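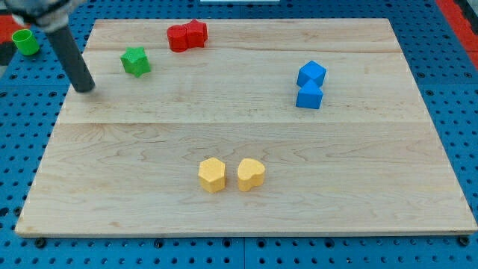 Maple board on the pegboard table

Hanging a Woven Wall Tapestry So It Stays Flat

I love a big tapestry on a plain wall! It warms up a room like nothing else, and the echo in our stairwell went way down once we put one up. Getting it to hang right takes a little care, though, so these are the tricks I keep coming back to.

Let it rest first. Unroll it face up on a clean bed or rug and leave it overnight. Most of the creases will ease out on their own. If a few hang on, steam from the back, keeping the steamer moving and a hand's width away from the cloth.

Check for a sleeve. Many woven pieces have a rod pocket sewn along the top. If yours doesn't, cut a strip of plain cotton the width of the tapestry, hem the short ends, and whipstitch it to the lining only (go slowly here, you don't want stitches poking through to the front). Ainhoa Sotomayor taught me to leave a bit of slack in the sleeve so the rod doesn't push a ridge into the design. Such a good tip, and I've redone all my older ones that way.

Pick a stiff rod. Mine is 63 inches wide and a thin curtain rod sagged in the middle within a month. A flat wood slat works beautifully! Sand it, seal it, and let it dry fully before it goes anywhere near fabric.

Find the studs. Small pieces are fine on ordinary hooks, but a heavy lined one wants screws into wood. I hang mine with the bottom edge 28 inches off the floor, just clear of the back of the bench.

Keep it out of strong sun. Reds and blues fade fastest. A north wall is lovely, or a hallway.

Dusting: put the soft brush on the vacuum, turn the suction way down, and work from top to bottom every couple of months. Lay a piece of nylon stocking over the nozzle if there's fringe or any loose thread.

Moths like wool, so take it down each September, look over the back, and air it for an afternoon in the shade before you hang it up again.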